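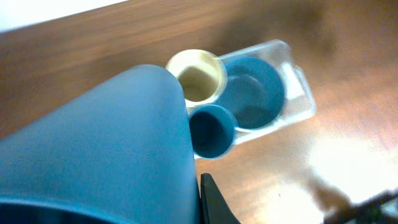

A blue cup and a clear plastic tray on a wooden table.

FOR IMMEDIATE RELEASE

Clalteson Publishes Review of Late Lobbying Reports by Financial Firms

McKinnon, April 11, 2021 - Clalteson, a research group that tracks public disclosure records, today released a review of quarterly lobbying reports filed with the state by banks, private lenders and investment managers. The review covers 2,000 reports filed by 300 registered employers over a five-year period. Of those reports, 596 were filed after the statutory deadline or were amended later to change the amount spent, the bills lobbied or the name of the lobbyist.

The most common amendment added a bill number that was missing from the original report. In many of these cases the bill had already received a floor vote by the time the amendment reached the public register. Changes to reported spending were less frequent but larger in effect. Where both the original and amended totals were available, Clalteson compared them line by line and listed the difference in Appendix B.

"A quarterly report has limited use if the bill it refers to is named two quarters later," said Shirley Fortin, director of research at Clalteson. "The current form accepts a blank bill field and issues a receipt anyway. That is a defect in the filing system, and it can be corrected without new legislation."

Under current rules, an employer that misses a deadline has 28 days to file before a penalty notice is issued. The review found that most late reports arrived inside this window and carried no penalty. The register does not mark them as late. A reader must compare the receipt stamp with the filing calendar, which is published as a separate document.

The review makes four recommendations to the state registrar:

Reject electronic reports in which the bill or rule field is blank.
Display the original report next to each amendment.
Mark late reports as late on the public register, whether or not a penalty applies.
Publish the register as a single downloadable file each quarter.

Records were obtained from the public register and through two written requests. Reports filed on paper were keyed by hand and checked against the scanned originals by a second reader. Employers were classified as financial firms according to the business code on their registration form. Trade associations were excluded, as were law firms registered on behalf of more than one client. Juraj Hrubý, who designed the matching procedure, said duplicate registrations were merged only when the address and the responsible officer were identical.

"Some firms registered under a parent company for one year and a subsidiary for the next," Hrubý said. "We kept those separate unless the forms themselves connected them. The totals for individual firms should be read with that in mind."

The review does not assess whether any late or amended report was a violation of law, and inclusion in the tables should not be read as a finding of misconduct. Firms listed in Appendix B were sent their entries before publication. Corrections received by the closing date are included in the tables, and replies are printed in full in Appendix C.

The full text, data tables and coding guide are available at no charge from the Clalteson office in McKinnon.

Media contact: Shirley Fortin, Clalteson research desk

###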